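Workshop notebook – costume and wardrobe, Bedport
July 10, 2025

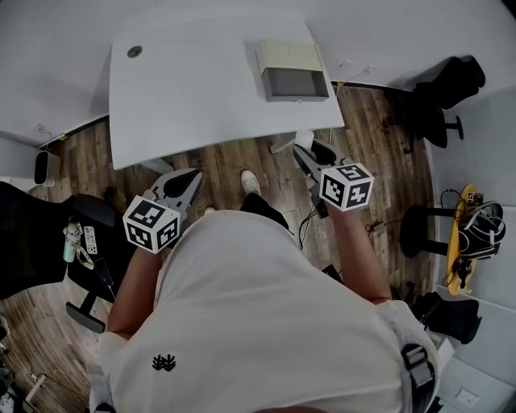
Fittings for the Cimimmont charity gala. Two of the three presenters came in this morning. The third is still filming and her agent wants to move her to next week, which leaves one fitting before the final hem. I said yes and wrote it on the wall chart in pencil.

Presenter one, the green satin. The bodice is fine after Tuesday's change of boning – scratch that, it was the change before, the spiral steel and not the flat. She can sit and she can lift both arms to wave, which was the complaint last time. The waist needs taking in 3/8 inch at each side seam. She asked if the train could come off for the after-party. It can if we put it on hooks under the back bow. Renato Lucero did the same on a bridal piece last year and still has the pattern for the hook tape, so he will cut that and I will do the bow.

Presenter two, the silver two-piece. This one worries me. The beading is heavy and it is pulling the neckline forward at center front. I pinned a stay tape across and it sat better, but she said she could feel it. Next try is a narrow strip of power net from shoulder to underbust on the inside, caught down by hand. If that fails we take a row of beads off the neck edge. The skirt is good. Slit ends where it should when she walks, and I had her do the stairs twice in the actual shoes. Shoes are a half size big, gel pads ordered.

Beads: the restock from Landeg came in at 1424, bugles only. The rocailles are back-ordered. There are enough left in the jar to finish the cuffs if we don't change the neckline design, so please do not use the silver rocailles for anything else. I taped a note on the lid.

Steaming. The new steamer spits for the first minute. Run it into a towel before it goes near satin. I put two water spots on a test piece of the green and they did not come out with a dry iron or with a press cloth. Distilled water may help, will try on the same scrap.

Lighting check. The Dreltel people sent over the gel colors for the press wall. Under the warm one the green goes nearly brown. I held up the scrap, the lining and the bow fabric and all three shift the same way, so at least it will match itself. I sent the producer a photo of the swatches and asked for the neutral white on the arrivals side. Her answer was that the wall is booked as is but they can turn the warm one down. Will look again at the run-through.

She also wanted to know if the silver would flare in flash photos. Tested with the phone flash at arm's length and from across the room. Close up, the shoulders blow out and you lose the pattern. From across the room it reads as silver and looks good. Most of the press line is farther back than that, so leaving it. The stylist should know for the selfies, though, and I'll tell her.

Undergarments. The nude shade we had for presenter two is too pink. The darker one from the drawer is closer. Tried tea on a spare strap, strong, and it got most of the way there in ten minutes. Going to do the whole piece the same way and rinse cold. Don't use the coffee, it smelled for days last time.

Budget. Spent so far on this job is around 176 over the line for notions, nearly all of it hook tape and the power net. I can move that from dry cleaning, where we have barely touched the money. Receipts are in the blue envelope, except the gel pads, which are on my card.

Transport. The green has to travel flat, the box is long and won't go in the small car. The silver must not hang – the weight will stretch the shoulders – so fold it over tissue, beads facing in. Renato has asked for the van and is waiting to hear.

Still open:
Date for the third fitting, agent to confirm
Power net on the silver neckline
Hook tape and bow on the green
Distilled water test
Van
Spare zipper pulls for both, we had one break on the last job in the back of a taxi

The August magazine shoot has been asking for the green as well. I told them it belongs to the gala until the night is over, and after that it needs cleaning before anyone else puts it on. They'll call back.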